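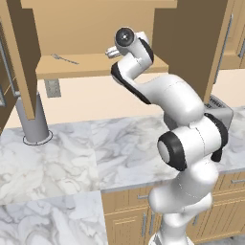 Foro Ematum > Aprendizaje por imitación > Cocina simulada: ¿cuántas demostraciones?

jumil_norte escribió:
Buenas tardes a todos. Estoy reuniendo demostraciones en simulación para una política que recoge objetos en una cocina. Tengo 900 episodios teleoperados y quiero llegar a 3000 antes de noviembre. Mi duda es si conviene variar más los objetos o más las posiciones iniciales del brazo.
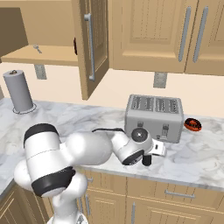 Con el armario de arriba tengo la mayor dificultad. Cuando la puerta está abierta, el operador debe dar un rodeo y los episodios salen muy largos. ¿Ustedes los recortan?

giap_87 escribió:
Yo no los recortaría. El rodeo también es información. Con Preltadska entrenamos con 2000 episodios sin recortar y la política aprendió a evitar la puerta.

talud escribió:
No estoy de acuerdo con giap_87. Las pausas del operador hacen daño: la política aprende a quedarse quieta. Hay que quitar las pausas y dejar el rodeo. Además, yo revisaría primero la cámara de la muñeca, que muchas veces se olvida. 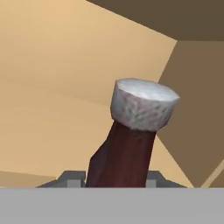

Re: cámara de la muñeca

jumil_norte escribió:
Gracias por las respuestas. La vista de la muñeca la grabo siempre, junto con la cámara exterior. Me preocupa que el objeto granate con borde blanco tape una parte de la encimera.
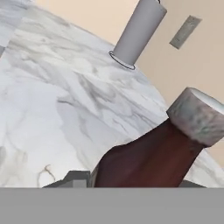 También el horizonte queda inclinado en esa vista, y no sé si debo girar las imágenes antes de entrenar.

giap_87 escribió:
No las gires. Lo importante es que la inclinación sea la misma respecto a la pinza en el entrenamiento y en la prueba.

talud escribió:
En esto sí coincido. Sobre la primera pregunta: más posiciones. Haz 3 variantes de inicio por cada objeto y compara antes de grabar el resto.

jumil_norte escribió:
De acuerdo, empiezo esta noche con las variantes. Disculpen si mi español tiene errores.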